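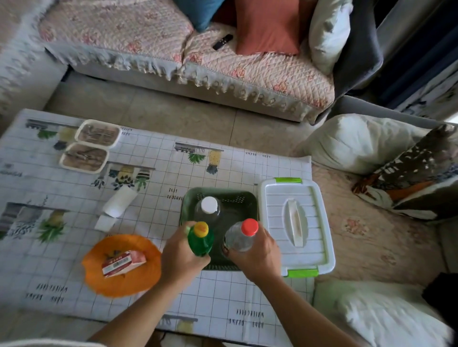

About Prorilari

Prorilari writes perception and planning software for two-arm manipulation in homes. We do not build arms, hands or mobile bases. Our customers do, and they license our stack to run on their hardware.

The company has two products. Gemlow is the runtime: it takes camera streams and joint states, maintains a model of the objects on a surface, and sends motion targets to the customer's controller. Helleo is the tooling: recording, labeling, replay and regression testing. Most customers start with Helleo and add Gemlow later, though the two can be bought separately.

What we work on

Clear plastic. A transparent bottle gives a depth sensor very little to work with, and the background shows through the body. Gemlow estimates the pose of transparent containers from the cap, the base and the outline, and carries an uncertainty value for each. If the cap is hidden by a hand, the uncertainty grows and the planner is told so.

Printed fabric. Household tables have tablecloths, and tablecloths have drawings of things on them. A plant printed on cotton should not be entered in the object list. We check each candidate against a fitted surface model before it is passed to planning. Lettering and grid lines are handled the same way.

Two hands over one container. When both hands hold something above the same basket, the order of placement matters, as does the space left for the second wrist. Our planner treats the pair of motions as one problem with a shared time axis. Either arm may be told to wait. Customers can set the minimum clearance between forearms, and we ship a conservative default.

Containers inside containers. An item standing in a slotted basket is partly visible through the sides and partly visible over the rim. Gemlow keeps a containment graph, so that when the basket is lifted, its contents are expected to move with it.

How we develop

We record manual tasks from head height in furnished rooms. The person performing the task gets a goal and no script. Clutter on the table stays where it is, and sofas, cushions and curtains are left in view. Each recording is segmented into contact events, and hands are labeled left or right throughout, including when the arms cross.

Every change to Gemlow is replayed against a fixed set of 2,000 recordings before it is merged. The set is refreshed each November. A change that improves the average but breaks a previously passing recording is held until an engineer has looked at the failure and signed it off by name. The nightly run covers the full set; the short run, used on every commit, covers 400.

Interfaces

Gemlow runs on Linux. Bindings are provided for C++ and Python. The controller interface accepts joint targets or Cartesian targets at up to 73 Hz, and the message format is documented and versioned. We support each major version until two later ones have been released. Recordings made in Helleo can be exported in full, including labels, and remain the property of the customer.

People

Alcides Puma founded the company and leads planning. His earlier work was on scheduling for two-arm assembly cells.

Pacita Bautista leads perception. Her group maintains the transparent object models and the surface fitting code.

Maribeth Talavera is responsible for Helleo, including the labeling guide and the replay server.

Genalyn Estrella runs customer integration. New customers work with her from the first controller test through acceptance.

Felicidad Sarmiento handles contracts, licensing and data agreements.

Location

Our office and recording rooms are in the Navarro building, second floor. Visits are by appointment. Integration customers may ship hardware to us for bench testing; please contact Genalyn Estrella for dock dimensions and power details before sending anything.

Page last revised 8 August 2025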